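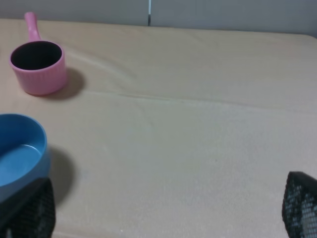 Pink pan and blue bowl on the table, Dorkeck

Progress report to the Saliba Fund
Dorkeck Family Room, period ending 1st November

Summary
The grant pays for room hire, a part-time play worker and the toy lending shelf. All three are in place. Spending is within budget and we are not asking for any change to the terms.

Sessions
We opened in June with one morning session. A second was added once the play worker's hours were agreed, and we now run 2 a week, both in the main room at Dorkeck. Attendance over the period came to 833 visits, counting each child once per session. The sign-in sheets are kept at the Muvent office and can be sent on request.

Mornings fill up early. We set a limit of 20 children per session to stay within our insurance, and on 9 occasions families had to be asked to come back later in the week. The afternoon slot we tried in the summer was poorly used and we dropped it.

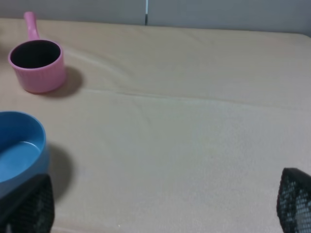
The lending shelf opened later than planned. The shelving was ordered from Stiso and came with the wrong brackets, and replacing them took most of a month. Loans are for two weeks and there is no charge. Jigsaws and picture books go out most. Returns have been good, although several jigsaws have come back with pieces missing and we now check them at the desk before they go out again.

Staffing
The play worker has finished her first aid and safeguarding training. Cover for sickness is still a weak point. When she was off for a week we borrowed a worker from the Muvent after-school club, and the club cannot promise to do this again. We have advertised for a relief worker and had two replies.

Spending
Room hire is as forecast. Heating is charged separately from this autumn, which was not in the original budget, and we have met it from the underspend on printing. A full breakdown is attached.

Next period
Appoint the relief worker. Move the lending records from the paper book to the Muvent system. Hold a short meeting with parents on opening times, as several have asked for a later start.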